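Friday, January 2, 2004

Back after the holidays, sorry for the gap. Meant to write this on Hekate's night and then meant to write it at the solstice and well. Now it's January.

So. Brigid. Her day is coming up in four weeks or so and I've been getting emails already, which is lovely, and also I am behind on everything. I thought I'd put down how I keep it, in case it's useful, and then people can stop asking me if they're doing it wrong.

I didn't come to Her through the Irish stuff at all. I came through a leaflet. Years ago, a church hall in Gandham, rain, I was waiting for a bus and went in because the door was open. On the table there was a sheet about St Brigid with a drawing of a rush cross. Took it home. Stuck it on the fridge. It stayed there all winter and by the spring I was saying good morning to it. That's my whole conversion story, people are always dissapointed.

I've read a fair bit since. I go back and forth on the saint and the goddess. Some weeks I'm sure they're the same, and some weeks I think I've been rude to both of Them. The Elvira Castaño book is good on this if you can find it — she doesn't settle it either. My copy is falling apart at chapter 4 and I've lost the page on holy wells, so if anyone has it, please copy it out for me.

What I do. The night before, a cloth goes outside. Mine is a strip off an old pillowcase, 46 inches, plain white, hemmed badly. Over the washing line, or the hedge if it's windy. She passes in the night and blesses it and you bring it in before breakfast. I keep it folded in the drawer by the bed and put it round my head when I've got a migraine. It helps. I'm not going to argue about why.

Then milk. A saucer on the step. The cat from number nine gets most of it, and I've decided that's fine.

Then the cross. Rushes if I can get them, there's a boggy bit on the Zulatstead road past the garage where they grow thick. Cut them the day before, not earlier, they go brittle. Straw will do if you soak it.
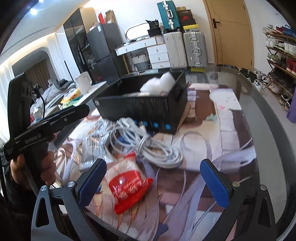

Do you have to be Irish to keep Her day? Anyone can keep it, as far as I'm concerned, as long as you learn something about where it comes from and don't go round telling Irish people what it means.

Back to the cross. The old one comes down from over the door and gets burned when the new one goes up. I used to keep them all. Had a whole box under the stairs, dust everywhere, and it started to feel like hoarding. Burning them felt awful the first time. Now it's the bit I like best — the kitchen smells of it till teatime.

Candle. One is enough. Last year I got carried away and ordered a box of beeswax ones and was still burning them in September.

Prayers. I don't have a set one. I read something out loud, usually a poem, She's a poet's goddess after all, and then say thank you for the year, and then I ask for whatever it is. Last year I asked for work and for my sister's chest to clear up. Got one of those. Still asking about the other.

If you only have ten minutes, do the cloth and leave the rest. If you're somewhere you can't put things outside (student halls, a flat, parents who'd mind) then an open window sill works. She's not fussy. Or She's never been fussy with me, I shoudn't speak for everyone.

Right, dinner's on. More about the well next time, and I still owe two of you letters.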